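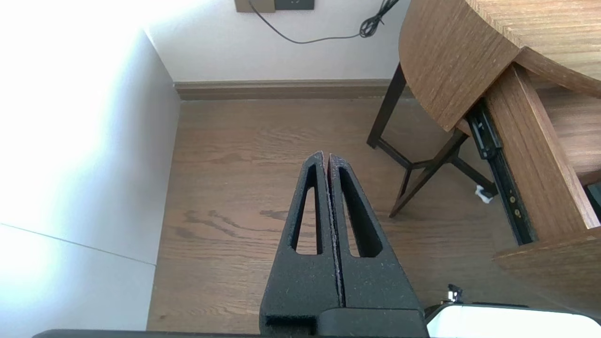 Got the Grusex build booting on an old tablet last night, but the notes skip the part where the recovery menu hangs, can you put that at the top please. Fine, it's at the top now.

Recovery menu hang
Hold power until the screen goes dark, let go, then power + volume down together. If you get the Mistwood logo and it just sits there, do it again. Second go normally gets through. Don't pull the cable while the logo is up.

Mistwood image for Grusex tablets
README, rewritten in a hurry in January. Old one was wrong in places, please delete any copies you have.

What it is
A small Linux image for Grusex tablets. Desktop, browser, file manager, terminal. Built from the Lernum package tree plus our own kernel patches. Not a finished product. Don't put it on a tablet you need for work.

What works
Wifi
Touch (single finger, see below)
Sound over headphones
Screen brightness, from the terminal only
USB keyboard and mouse

What doesn't
Both cameras
Bluetooth, it pairs and then drops
Auto rotate
Speaker is very quiet. Mixer setting probably, haven't looked.
Suspend. Screen turns off fine, doesn't always come back. Turn suspend off in the power settings first thing.

Before you start
Unlocking the bootloader wipes the tablet. Everything. Copy your stuff off, then check the copy opens.
Charge it past half.
You need 900 MB free on the computer for the download and 2 GB free on the tablet.
Use a cable that does data. Lots of them only charge and the error you get for that is useless.

Install
Download the image and the checksum file into the same folder.
Run check.sh. If it says mismatch, download again, do not flash it anyway.
Plug in the tablet, boot to the bootloader, run unlock.sh, say yes on the tablet screen.
Run flash.sh. Takes 5 minutes on a decent port. The progress line stops for a while near the end, leave it be.
Tablet reboots by itself. First boot is slow, black screen for part of it.
Login is user, password is user. Change it.

Config
Everything is in mistwood.conf. Ones people ask for:
scale=2 makes the desktop big enough for fingers. scale=1 if you use a mouse.
touch_delay=1000 is the long press time in milliseconds. Lower it if right click feels slow.
mirror=mbwambo picks the Mbwambo package mirror. Quicker for some people, but it can lag behind the main one by a few days.
Reboot after editing. Reload doesnt pick up the scale setting.

Two finger touch
Half done. Scroll works in the browser and nowhere else. Pinch does nothing. The driver sees both fingers, the desktop throws the second one away. Patch is in the touch branch, it crashes the file manager.

Going back to stock
Get the stock image from Grusex, run restore.sh with the path to it. Wipes the tablet again. You can relock the bootloader afterwards but only once stock has booted all the way. Relock with our image still on there and it won't start.

Bugs
Open an issue. Put in the tablet model, the output of version.sh and what you were doing when it broke. Logs as text please, not a photo of teh screen.

License
Our scripts and patches are GPL. Lernum packages keep whatever license they came with, see the licenses folder.

Todo
brightness slider
speaker volume
write up how to build the kernel yourself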